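4.2 What people kept by the back door

I came to Rokgate thinking I'd be writing about recipes. That was the plan in the ethics application, anyway, and I still have a folder of jam notes I'll get to one day. But in the kitchens at the Gutotcombe end of town the talk kept sliding off to walking – who walked to the shops, who'd stopped, which footpath had the bad lip in it near the Corner store.

So I changed the interview guide. I ended up with 30 households and 11 follow-up visits, and in nearly all of them I asked the same opening question: when did you last go somewhere on foot without planning it? People laughed at that. Then they'd go quiet and try to work it out.

The older literature treats short walks as transport, and I get why, it makes for tidy tables. My neighbours (I lived on the same street as a third of them by October, so I'm calling them neighbours) didn't talk that way. A walk was for getting out of the house before tea, or for having a look at somebody's new fence. One woman counted going to the letterbox and wouldn't be argued out of it. I left it in the coding.

Distance mattered less than I'd expected. The households on Lodhi Road had the longest trip to the bus and reported the most unplanned walks of anyone, and I don't have a good explanation. Shade could be part of it. I've gone back over those transcripts three times and the word "shade" comes up in two of them.

Things kept near the door came up a lot more: hats, keys, a lead for a dog long gone, shoes you could get into quickly. I've come to think of these as standing invitations, and section 5 takes up the idea properly. The kitchen table belongs in there too, as the spot where people sat deciding whether to bother.

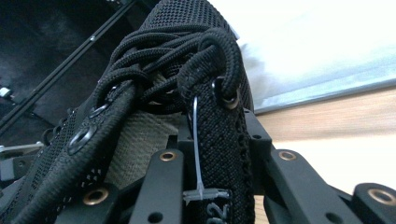
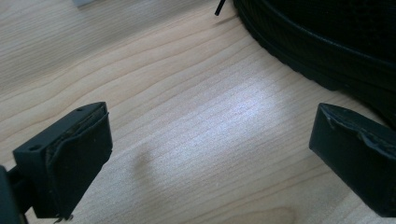 Figure 3. Everyday objects discussed in section 4.2: a black sneaker with round laces (first image) and a wooden tabletop (second image).

Words and fieldwork: the author, Rokgate Walking Study, working paper 2329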